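July 6, 2018

**Flodura puts its table-clearing software through simulated homes**

PONDADGATE – Flodura, a home automation company, said its software has now attempted 3,102 table-clearing chores in simulation, ahead of trials with real hardware planned for September.

The company had set itself a target of 3,000 attempts before moving on. Each one starts in a computer-rendered room with household items left on a table. The software has to pick out what is there, decide what can be moved and plan a safe order for moving it. 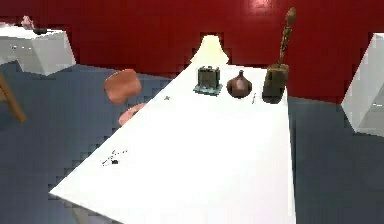

*A simulated room with a lamp, a brown vase and a dark pot at the far end of a white table.*

Tall and narrow items remain the hardest, according to the company. The planner often leaves too little room above a pot or vase, and small items lying between larger ones are sometimes skipped. Flodura counted 121 attempts in the latest batch that ended with something knocked over.

Speed is another problem. A chore most people would finish in a minute or so can take the software much longer to plan, and wiping the table afterward is not part of the current version.

The September trials will use 2 rooms at the Lusuvgate test house, which is run by Mabaso, a maker of shop fittings. Mabaso wants to know if the same software could straighten store displays after closing – a job its customers still do by hand.

Flodura has not set a price or a sale date.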